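Biltong drying too hard on the outside, still soft inside
Home Curing and Smoking > Drying cabinets

Posted by saltbox_242, 25 Apr 2024

I have an Emberg drying cabinet with the fan at its lowest setting. The last batch was silverside, cut with the grain into strips 25 mm thick, cured overnight in salt, vinegar and coriander. Starting weight was 3085 g. After four days the outer 3 mm was like leather and the middle was still dark red and spongy. The heater was on throughout. Should I cut thinner, or change the cabinet settings? I would like to keep the thickness if possible.

3 replies

Altmont Curer
This is case hardening. The surface loses water faster than the inside can replace it, and the dry layer then slows everything down. Switch the heater off unless the room is very damp. Block half of the inlet vent and leave the fan running. Leave 20 mm between strips.
Do not judge by days. Weigh one marked strip before hanging and once a day after that. A strip that starts at 500 g is ready for me at 242 g to 250 g, but I like mine fairly dry. For a softer middle, stop at half the starting weight.
For the batch you already have, vacuum pack it and put it in the fridge for a week. The moisture will even out to some extent. If it smells sour or feels slimy, throw it away.

brinebucket
Cut it thinner. Mine is always 15 mm and I never get this.

Onishi Road Smoker
Agree with the first reply on the heater. Two additions.
Check the humidity with a separate meter. The built-in one on my cabinet reads about 428 whatever the weather, so I ignore it.
Pat the strips dry before hanging and lay them out in order of thickness. Thick ones go furthest from the fan. 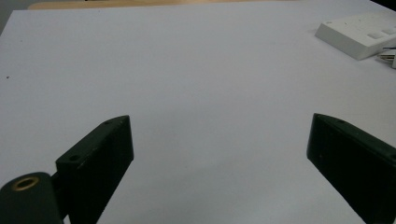
Related threads
Vinegar or no vinegar in the cure
Sistidton smoke box: replacement door seal
Storing biltong through May and the summer months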